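Handout 4: Comparing Two-Finger Grippers
Lab notes, E. Chatzigeorgiou
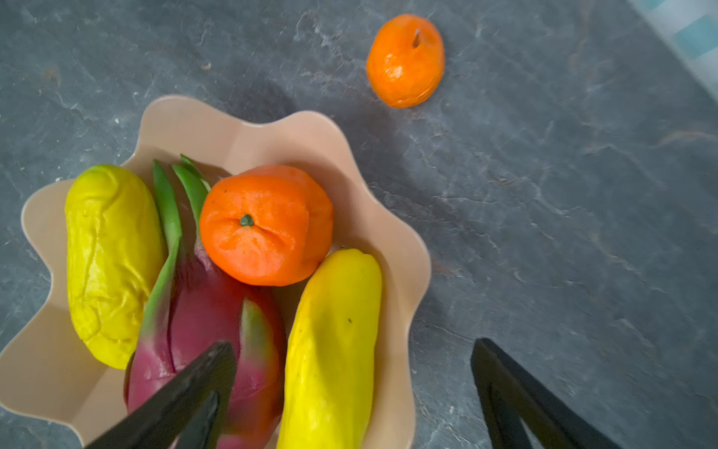
Fig. 1. Wrist camera view, fingers open, artificial fruit in a scalloped bowl.

Both grippers, Findach and Drumden, run the same pick list. Keep the arm speed fixed. Log every attempt, including aborted ones.

1. Home the arm and zero the force reading.
2. Pick one fruit, lift, hold for 4000 ms, release.
3. Record slips and rim contacts separately.

Stop at 61 attempts per gripper. Send logs to R. Yap by 10th June.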